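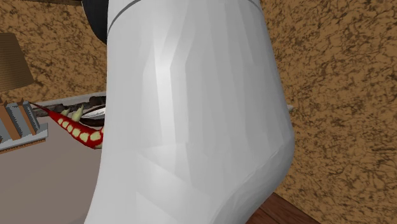 **Von:** Fouad Nassar
**An:** Liste Kriminalroman-Bibliographie
**Betreff:** Re: Brernalbridge, Abweichungen zwischen Erstausgabe und Taschenbuch
**Datum:** 06/01/2025

Hallo Zaid, hallo zusammen,

Antworten im Text.

> Am gestrigen Abend schrieb Zaid Khoury:
>
> Ich nehme gerade Estíbaliz Aguirres »Brernalbridge« für die Bibliographie auf und komme mit den Ausgaben nicht zurecht. Mir liegen die gebundene Ausgabe bei Lusard und das Taschenbuch bei Odell vor. Laut Impressum ist das Taschenbuch eine »ungekürzte Lizenzausgabe«. Das Lusard-Exemplar hat 39 Kapitel, das Taschenbuch 38.

Das Impressum ist in diesem Punkt korrekt. Es fehlt kein Text. Odell hat die Kapitel 21 und 22 zusammengezogen und den Umbruch durch eine Leerzeile ersetzt. Ab dort ist die Zählung um eins verschoben. Wer nach Kapiteln zitiert, muss also die Ausgabe angeben. Für den Eintrag schlage ich vor, die Lusard-Zählung als Referenz zu führen und die Abweichung ins Anmerkungsfeld zu setzen.

> Außerdem steht auf S. 149 der gebundenen Ausgabe, dass die Staatsanwältin den Anruf »vor der Verhandlung« bekommt. Im Taschenbuch heißt es an der entsprechenden Stelle »nach der Verhandlung«. Druckfehler oder Korrektur?

Korrektur. Mit »vor« geht die Chronologie nicht auf: Der Zeuge sagt erst am Nachmittag aus, im Telefonat wird seine Aussage aber bereits zitiert. Ich habe die Stelle im spanischen Original nachgeschlagen, dort steht »después de la vista«. Der Fehler ist demnach bei der Übersetzung oder im Satz entstanden. Eine Errata-Liste von Lusard ist mir nicht bekannt.

Weitere Abweichungen, die ich beim Vergleich notiert habe:

- Kap. 4: Der Nachname des Gutachters lautet in der gebundenen Ausgabe zweimal »Odrel«, sonst »Ordel«. Im Taschenbuch vereinheitlicht zu »Ordel«.
- Kap. 17: Ein Absatz ist doppelt gesetzt (nur Lusard, erste Auflage).
- Kap. 30 (Taschenbuch 29): Kursivierung der Briefpassage fehlt im Taschenbuch durchgehend. Dadurch ist nicht mehr erkennbar, wo der Brief endet und die Erzählstimme wieder einsetzt.
- Nachbemerkung der Autorin: im Taschenbuch ohne das Datum.

Der letzte Punkt ist für die Datierung der Fassung relevant. In der gebundenen Ausgabe ist die Nachbemerkung mit »März« unterzeichnet, ohne Jahr.

> Kennt jemand die Auflagenhöhe der Erstausgabe? Und gibt es die Hörbuchfassung von Qaisi gekürzt oder ungekürzt?

Zur Auflage: Widad Awwad hat mir vor längerer Zeit etwa 2.000 Exemplare genannt, allerdings ohne Beleg. Ich würde die Zahl vorläufig nicht in den Eintrag aufnehmen. Falls Jad noch die Vertreterunterlagen hat, bitte hier melden.

Zum Hörbuch: gekürzt, vom Verlag so ausgewiesen. Die Nebenhandlung um den Schöffen entfällt vollständig, die Kapitelansagen wurden gestrichen. Für Zitatnachweise ist die Fassung unbrauchbar. Im Eintrag bitte als »bearbeitete Lesefassung« führen und nicht als Ausgabe des Romans zählen, wie wir es bei den anderen Qaisi-Titeln auch halten.

> Soll ich die E-Book-Ausgabe getrennt erfassen?

Ja. Sie folgt im Wortlaut dem Taschenbuch, hat aber die 39 Kapitel der gebundenen Ausgabe und die Kursivierung im Brief. Vermutlich wurden die Satzdaten von Lusard übernommen und die Textkorrekturen nachgetragen. Die doppelte Passage in Kap. 17 ist nicht enthalten. Seitenzahlen bitte weglassen.

Offen ist für mich noch, ob es von der gebundenen Ausgabe eine zweite Auflage mit korrigiertem Kap. 17 gibt. Mein Exemplar trägt keinen Auflagenvermerk. Wer eines mit Vermerk hat, möge bitte auch S. 149 prüfen und die Lesart mitteilen.

Gruß
Fouad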